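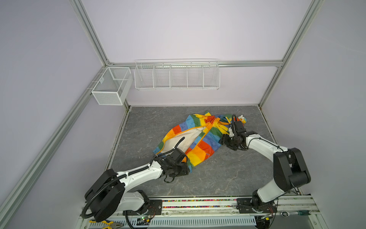
*A striped garment, likely a child's, on the marbled work surface, both grippers on the fabric, wire baskets on the rails.*

# Zastby Cell - garment handling kit, user notes and data card

Hello, and thank you for looking in! These notes go with the Zastby Cell, the two-arm tabletop kit sold by Elus, and with the set of garment recordings that comes in the same download. I've tried to put everything I wished I had on my own first week with the kit into one file, so it does ramble in places. Skip to the part you need - I won't mind a bit.

Maintained by Boyang Qian. Last revised March 8, 2022.

## What you get

- two arms with parallel-jaw grippers, each gripper carrying its own sensor module
- the aluminum rail enclosure with lavender panels for the back and sides
- a gray marble-pattern work surface with metal edge strips
- a long five-compartment wire basket and a smaller mesh one
- the control software, plus a year of updates
- the recordings described below

Hand tools are not in the box. You'll want pliers, a screwdriver and a ratchet wrench close by for the first build, and most of us never quite put them away again afterward.

## The recordings

There are 939 episodes in this release, all of clothing being opened out, turned, folded or moved to a basket. Children's clothes make up the larger share, mostly because they fit the work surface without hanging over the sides (a grown-up's raincoat is a real wrestling match in a cell this size, and I say that with affection).

| Item | Value |
|---|---|
| Episodes | 939 |
| Different garments | 79 |
| Longest episode | up to 3,000 steps |
| Task labels | 13 |
| Views | one fixed, one per gripper |

Each episode sits in its own folder with the video, the joint positions for both arms, the gripper openings and a short text label. The labels were written by hand, and you'll find small differences in wording between the earlier ones and the later ones. I started evening them out in September and got through the folding tasks. The unfolding tasks are still as they were.

## Setting up

Bolt both arm brackets to the front rail before you hang anything on the back one. Run the cables along the white links and leave a generous loop at each shoulder, then move the arm slowly by hand through its whole reach and watch that loop the entire time. If it pulls tight anywhere, give it more slack and go round again.

The baskets hook over the rails and can go wherever you like. If you plan to compare your results with ours, put the long one in the middle of the back rail and the small one in the left corner.

Then run:

```
zastby check --arms both
zastby home
zastby play --episode 1 --slow
```

Please do keep `--slow` on for the first few runs. Keep your hands outside the rails while the arms are powered, too, even when they look as though they're resting.

## How it does with real clothes

Cotton T-shirts and fleece are a pleasure. The grippers take hold of a hem nicely and the sample policy lays most shirts out flat without much fuss. Anything with a slippery shell and a separate lining is harder, and I'd rather tell you so now than have you find out after the invoice. The jaws can pick up the outer layer and leave the lining behind, or catch both when you only wanted one. Zippers and piping help a little, as they give the jaws a firmer edge to close on.

Bright patterns cause their own trouble. The edge finder sometimes takes a printed stripe for the border of the garment. Setting `edge_mode: depth` cures most of it, at the cost of a slower cycle.

## Known problems

- The left arm may stop short of home if it was powered off at full reach. Run `zastby home` twice.
- Thirteen episodes have no right gripper video. They're listed in `missing.txt`.
- The Ait Brahim adapter plate fits, but its screws are too long for the front rail. Use the short ones from the kit.

## Help and spare parts

Gripper pads, cables and panels ship from the Elus store in Flolcombe. For software questions, open an issue here and include your log file and, if you can, the care label text of the garment. Fabric content has solved more of these puzzles than I ever expected when I started keeping this file.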